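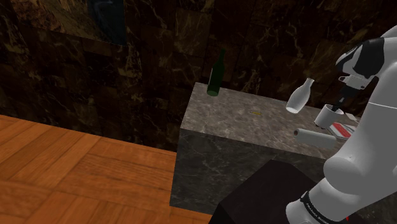 Pre-run inspection, simulated counter cell, Danilham pick-and-place set. Complete before each block of 425 episodes and attach to the block log. Inspector: Renato Quiroga. Review: Adelino Amaral. The object check is made against the start view, with the green bottle at the far left back corner of the counter and the mug under the gripper. Any other start layout needs its own sheet.

1. Scene file loads without missing textures
OK.

2. Arm base fixed to pedestal, no drift at idle
OK. Held for 1000 steps with no commands sent.

3. Joint limits match the controller file
OK after correction. Wrist limit was still the March value.

4. Objects at rest before recording starts
FAIL on first pass. The roll kept a small spin after reset. Settling time raised to 2 seconds, retested, OK.

5. No overlap between collision shapes at spawn
OK. Check the white bottle by hand, as the Guden script skips tilted objects.

6. Thin objects register contact
Open. The yellow piece can pass through closed fingers at high speed. Leave it in the layout but do not use it as a target.

7. Random seed written to every episode header
OK.

8. Failed grasps kept and labeled
OK. 23 failures in the trial block, all labeled. Do not delete these; Swai training reads them as negative examples.

9. Camera clock and joint clock agree
OK.

10. Disk space on Amwood share
Almost full. Clear old trial blocks before starting.

Reviewer comment (A.A.): Released for recording with item 6 open. Repeat items 4 and 5 after any change to object mass or friction.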